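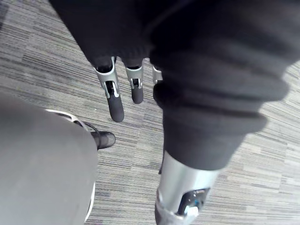 Wrist cam, left hand, with the right one in its black cover. Carpet tiles underneath.

Workshop Boards > Home and Shared Builds > Hands and Grippers > Fabric cover on a five finger hand, worth the bother?

Fabric cover on a five finger hand, worth the bother?
Replies: 11 | Views: 3712

hilleo_bench
2026-07-15
Picture at the top is from the build we've got going at the Minddale shared workshop. Two hands, a camera at each wrist, and a knit sleeve over the right hand that Nelli Lappalainen cut down from an old jumper. I was against the sleeve from the start and I'm still against it, but I've been outvoted twice so I'm putting it to the board.

The argument for it is fluff and grit. The linkages on these fingers are open at the side and the workshop floor sheds like a dog. The argument against, mine, is that you have now put a loose bit of cloth next to a set of moving linkages and called it protection. Has anyone run fabric over a hand for more than an afternoon? I mean run it, with the fingers closing on things.

pelkonen_p
Ran one for most of last January on a smaller hand. It caught. Not often, but when it did the finger stalled halfway, the driver sat there pushing, and the motor got hot enough to smell. I went back to bare fingers and a paintbrush for the fluff.

Also that roll at the cuff is far too thick. You've got several layers bunched up on each other there. Every bit of that has to go somewhere when the wrist bends.

casano84
I'd disagree with Pentti a bit. His was a woven cotton thing, I remember the thread. Knit gives. If yours is snug at the knuckles and stops before the open part of the finger it ought to be fine. The trouble in your picture is that it isn't snug anywhere. It's just hanging there.

hilleo_bench
It doesn't stop before the open part, that's my whole complaint. On the outermost finger you can see right into the linkage and the cloth is sitting directly above it. The far one of the three is nearly all under the folds.

Nelli L
Hello, I'm the one with the scissors. It's a first fitting! You don't judge trousers when they've only been pinned. The plan is to take it in at the knuckles and put a flat band at the wrist. The old jumper was free, and if it fails we've lost nothing.

hilleo_bench
We've lost a motor if it fails the way Pentti's did.

Sirkka T
Question from someone who has to look at camera feeds all day. How do you expect to see anything? Your own left hand fills a whole corner and then the sleeve takes most of the top half. Black cloth with deep folds comes out as a dark lump. If you're hoping to have the software work out where the fingertips are, the tips on that hand are black too. I can pick them out against the grey carpet but I wouldn't bet on anything else doing it once they're up against the cloth.

casano84
Fair point about the colour. Why black?

Nelli L
Because the jumper was black.

Sirkka T
Then find a yellow jumper.

pelkonen_p
Or no jumper. I do feel we're designing a wardrobe for a problem that a brush sorts out in two minutes. What's the actual failure you've had from fluff? Has a joint ever jammed?

hilleo_bench
Once, and when we opened it up it was a loose screw. I did raise this at the time.

oona_h
Bit of a defence for the sleeve people. We cover ours at Kemppainen (the evening shed, don't get excited) and the reason is pinch points. Kids come through on open evenings and a small finger fits nicely into an open linkage. We used thin sports fabric, cut separately for each finger and glued to a printed ring at the base. 68 hours of closing and opening on the test rig so far without a snag. It looks terrible.

What I wouldn't do is one big bag over the whole lot. Thumb side especially. Whatever that silver piece is poking out under the roll, with the black housing and the white screw or cap on it, I'd want it well clear of the cloth before anything turned.

hilleo_bench
Separate fingers I could live with. I don't fully believe 68 hours on a rig says much about a hand that's picking up sockets and offcuts, but it's more than we've got.

oona_h
It says nothing about sockets, no. The rig squeezes a sponge.

pelkonen_p
There we are then.

casano84
Do a cheap test before anyone sews. Set the current limit low, take the sleeve as it is, close the hand 100 times and see how many times it trips. Then the same bare. If the two numbers match, Nelli gets her wrist band. If they don't, at least you can stop arguing from smell.

Nelli L
I'm happy with that as long as I'm allowed to take it in at the knuckles first. Testing it baggy is rigging the result.

hilleo_bench
Baggy, then taken in, then bare. Three runs. I'll write down the trips for each and post them here, including if they make me look silly. Sirkka, I'll save the feed from both wrists as well and you can tell me how bad it is.

Sirkka T
Put a bit of coloured tape on the fingertips while you're at it. Any colour but black.

14 people found this thread useful | Share (3) | Comments (17)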